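A few posts on sorting out glasses cases, as I've finally done mine and it took the whole morning.

1/ Background. I wear reading glasses, I have a distance pair for driving, and I own more sunglasses than I need. Over the years the cases have piled up in the drawer by the front door. The drawer no longer shut.

2/ First job was to get everything out and on to a table. I'd recommend a pale one. Most cases are dark and most of what goes in them is dark too, and on the brown sideboard I kept missing things.

3/ There were 12 cases and nowhere near that many pairs of glasses. Some cases came free from the optician. Two were from the Maltora shop that used to be on the high street in Brallcombe. One had a sewing kit in it.

4/ I opened every case before deciding anything. Worth doing even if it feels empty. Sunglasses weigh next to nothing and I'd already put one case on the charity pile with a pair still inside – my old Rindudiers, which I thought I'd left on a train.

5/ Black case, black sunglasses. You have to look twice.
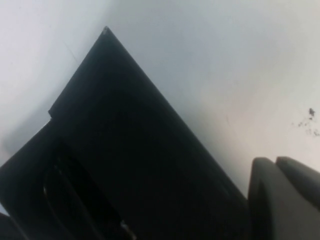
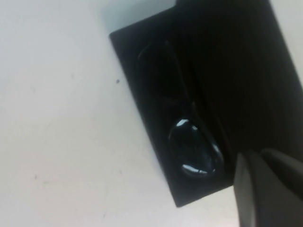 Brallcombe Drawer by Drawer

6/ With dark glasses in a dark case it's the lens you spot first, as it's glossy and the rest isn't. The arms hardly show at all. I now feel along the inside with a finger before I close one up and put it away.

7/ On cases in general. Hard ones protect better but they take up a lot of drawer. Soft ones lie flat and stack, and they're fine if the glasses are only going from the hall to the car. I wouldn't put a soft one at the bottom of a rucksack.

8/ Cleaning. Tip the case upside down over the bin and tap it. You'll be surprised how much sand comes out. Then a dry brush into the corners, then a barely damp cloth, then leave it open until it has dried properly. I left mine overnight.

9/ Don't use the cloth that came with the glasses for this. Grit gets into it and then you're rubbing grit on your lenses. I washed all my lens cloths separately by hand with a drop of washing-up liquid and no fabric softener.

10/ Labels. I bought a roll of 100 small white stickers and wrote on them in pencil: READ, DRIVE, SUN. One per case, on the outside, near the edge. I've got a lot of stickers left if anyone local wants some.

11/ What went: anything with a broken hinge or a split seam, and anything that smelt of old sun cream. The decent spares have gone in a bag for the charity shop. Ring yours before you take them in – mine takes cases but not prescription glasses.

12/ What stayed is in one shoe box lid in the drawer, standing on edge like files. Sunglasses at the front until October, then they swap with the driving pair.

13/ Someone asked about the Tokarz drawer dividers I mentioned last month. I sent them back. They were too tall for the hall drawer and the lid does the same job.

14/ Next is the drawer underneath, batteries and keys. I don't know what half the keys are for. Will post when it's done, probably July.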